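Notes for Friday – table surfaces in shared rooms
Speaker: Purificación Segura, Hokarley

Slide 1
Say who I am, then straight in. Hokarley looks after meeting rooms and canteens for other firms. I look after the surfaces in them, mostly tables. Twenty minutes, questions at the end.

Slide 2 – what is on the floor
The Urquijo building has 223 tables, all white or off-white. Pale tops were chosen for light levels. Consequence: every hot drink leaves a mark that can be read from the door. Grey tops hide it, but the residue is the same.

Slide 3 – what a drink mark consists of
Water, tannin, sugar if any, fat if there was milk. Water goes first. Tannin stays and takes the colour towards amber as it dries. Sugar holds it to the surface and makes the edge of the mark harder than the middle. Explain why the ring outlasts the centre. Do not get drawn into wood here, there is a separate talk in November.

Slide 4 – the cloth
Terry loop, damp, wrung hard. Loops lift liquid, flat weave pushes it along. Fold into a pad, turn the pad after each mark. A bunched cloth works on small marks but leaves a smear wider than the mark if dragged. Colour code: ours are blue for tables only. Limudum supply them. We ordered 3,000 last year and lost over half to kitchens.

Slide 5 – order of work
Blot, then wipe towards yourself, then dry. Scrubbing comes last and only with the Clorkum solution at the weak dilution. Pause here, people write this down.

Slide 6

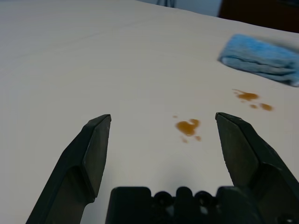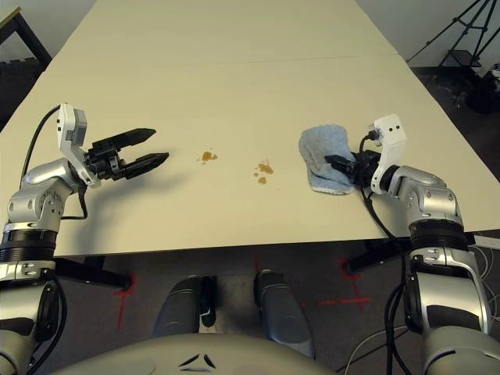
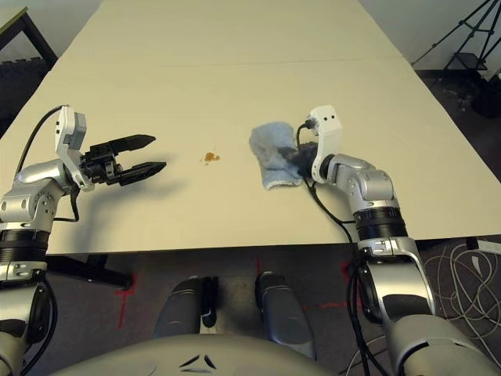 Joints are the part cleaners ask me about most. Two tops pushed together give a line where liquid sits below the level of the cloth, and a quick pass goes straight over it. The middle picture is a fair case: three small brown marks on a white top, with the joint between the two sections running across the same table. Marks like those are a minute's work on the open surface. In the joint they need the cloth edge pressed in along its length, then a dry cloth after it. If a joint has opened by 2 mm or more, report it and have the tables reset – cleaning will not keep up. Check joints at 4 o'clock, before the evening round. Then questions.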